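Vesudari Releases Version 3 of Nureck Motion Planning Software

Update adds force-guided placement and a faster replanner for six-joint arms

2 comments | 12 shares

Vesudari has released version 3 of Nureck, its planning and control software for collaborative robot arms. The new version is available to all current license holders starting this October and needs no change to existing hardware.

The main addition is a placement module for parts that have to fit into a matching opening. In earlier versions, the planner handed over a fixed target position and the gripper opened when the arm got there. Nureck now reads the force sensor at the wrist during the last part of the move and corrects the path as contact builds up. Users set a force limit for each part, and the arm backs off when the limit is reached.

Vesudari's developers use jigsaw puzzles as a test task for the module. The pieces are small and light, the outlines are irregular, and a small error in angle is enough to keep one from seating.
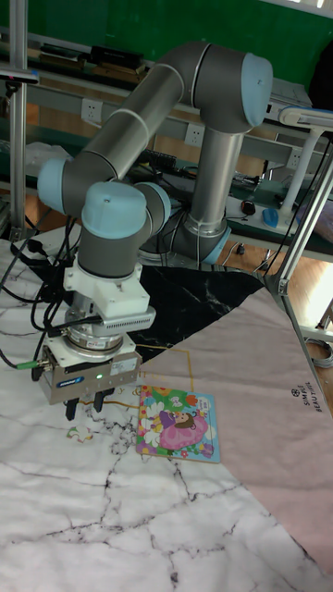
Daichi Kawaguchi said the force correction mattered less to his team than the new log viewer, which lines up the planned path and the sensor readings on one timeline. Before, he said, they kept two windows open and matched the times by hand.

The replanner has also been rewritten. It keeps the unused parts of the previous plan and checks those first when a target moves, so small changes no longer start a full search. Joint limits and keep-out zones are now stored in a single file that can be shared between workcells.

"We had two requests that came up again and again, and they were placement and logs," said Rin Ikeda, product lead for Nureck. "The replanner work came out of the placement work."

Projects made in version 2 open in the new release after a one-time conversion. Scripts that call the old gripper commands will still run but will show a warning. A conversion guide and release notes are included with the download.

Press contact: Gitau Kioko, Vesudari

Share this release | 2 comments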